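Notebook, parcel program and mentor training
20th August
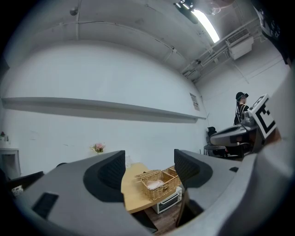
I continue from the last entry, where I stopped at the question of the mentors. We have now 30 people registered for the Hirham group and only four of them finished the training. The others did the first part, and then the summer came. I wrote to all of them this morning with two possible evenings. If they cannot come to either one, I will propose that they start in November with the next group.

The training itself needs repair. Part two is too long, and the section on listening is almost the same text as in part one. Whoever wrote it for Wostura had a different public in mind, I think, people who already worked in charities for years. Ours are mostly retired teachers and a few students. I took out the long theory piece on leadership and kept the exercise with the difficult phone call, which people always remember afterward. Please do not put the theory back without asking me.

Money. The Jastevum grant paid the second part, 757 after the bank fee. It must be spent on travel and materials only, not on food. Last year we mixed this and I spent two evenings separating the receipts, so now there is a blue folder for Jastevum and everything else goes in the old one. Bus tickets count as travel. Taxi only if it was agreed before.

Buschmann answered about the storage room. We can keep it until November under the same conditions, but they want a new signed paper, because the old one carries the name of the association before the merger. Draft is in the shared folder. I am not sure if "tenant" or "user" is the correct word there, somebody with better English should check it.

Parcels: the list of families is still in two versions. The one from Hirham has the newer addresses, the one from Wostura has the notes on diet and small children. I started to put them together and got to the letter K. Where the two disagree I left both lines and a question mark. Do not print it yet.

The partner call took around 3 hours, too long for what we decided. Agreed: one common form for new families, one contact person on each side. Not agreed: who pays for the translation of the form. I said we could do a first version ourselves and have it corrected later.

To do before next entry:
finish the list from K
send the paper to Buschmann
ask Wostura for the original file of part two, we have only the PDF
new key for the cupboard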